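Wollonley company compares grippers for small electrical parts

WOLLONLEY, April - Drolmont, a maker of handling equipment for small factories, has completed the first round of its gripper comparison at the Wollonley workshop. The trial looks at how two-arm stations can collect mixed electrical parts into one kit tray, a job which many assembly companies still do by hand.

Two fingertip designs were compared, the standard Drolmont tip and the narrower Clondeta tip. Each design was given 636 picks over 12 working days, with the same controller and the same arms.

"Solid parts were never our big worry," said Soo-ah Baek, who leads the trial. "The wires are the difficult part. A harness does not lie the same way two times, and the tip must close on it without pulling the neighbour."

The Clondeta tip missed 42 picks and the standard tip missed 173. Most of the misses for both were with wire harnesses. On circuit boards the results were very close, and the company does not claim a winner there.

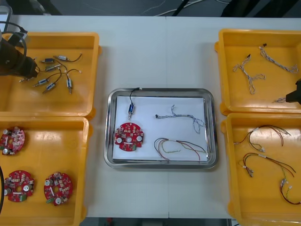 The second round will begin after the controller software, called Moon, receives an update to its grip force settings. In-ho Min, controller engineer, said the present settings are a compromise between solenoids and soft wires - good enough for a trial, but too slow for a customer's line.

Drolmont will share the full results with interested manufacturers on request. Visits to the workshop can be arranged in the mornings, before 11 am.

Media contact: Oi-ling Tsai, Drolmont, Wollonley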